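Kandine recalls Stüber utensil caddies over loose drain trays

July 18, 2020

Kitchenware importer Kandine is recalling 2,895 utensil caddies sold under the Stüber name after finding that the drain tray can separate from the holder when the caddy is lifted. The recall covers units shipped to stores in Sarka and Gistau since March.

The fault is in the clip that joins the two parts. According to the company, clips from one mold were made too short and can let go under a load of around 50 ounces. Kandine has received 2 reports of minor cuts caused by knives falling from a caddy. Other utensil holders sold by the importer use a one-piece body and are not part of the recall.

Utensil caddies are usually sold with the model number on a paper or plastic label, and many owners remove it before first use.

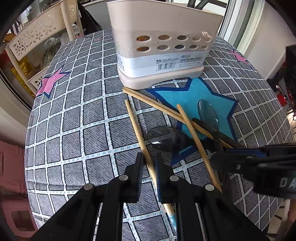
How to check a unit

Recalled caddies carry a batch code molded into the underside of the tray. The code begins with K and ends with a single digit. Units ending in 4 or 7 are affected. Owners who no longer have the label can go by the molded code alone.

The caddy should be emptied before it is turned over. Knives should be taken out first, handle end up, and set apart from the other utensils. Spoons and chopsticks can be laid on a table or a folded towel until the check is finished.
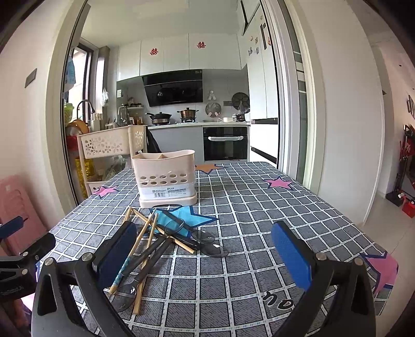
Refund or replacement

Owners may return the tray and holder together to the store where they were bought. No receipt is required. Kandine will send a replacement tray by mail to those who prefer to keep the holder, with delivery expected within three weeks.

Onni Laitinen, product safety manager at Kandine, said the mold has been taken out of service. "The new clip is longer and is tested on every tray before packing," Laitinen said. The company has ordered 3,000 replacement trays. Sales of the Stüber caddy will resume when the remaining stock has been inspected.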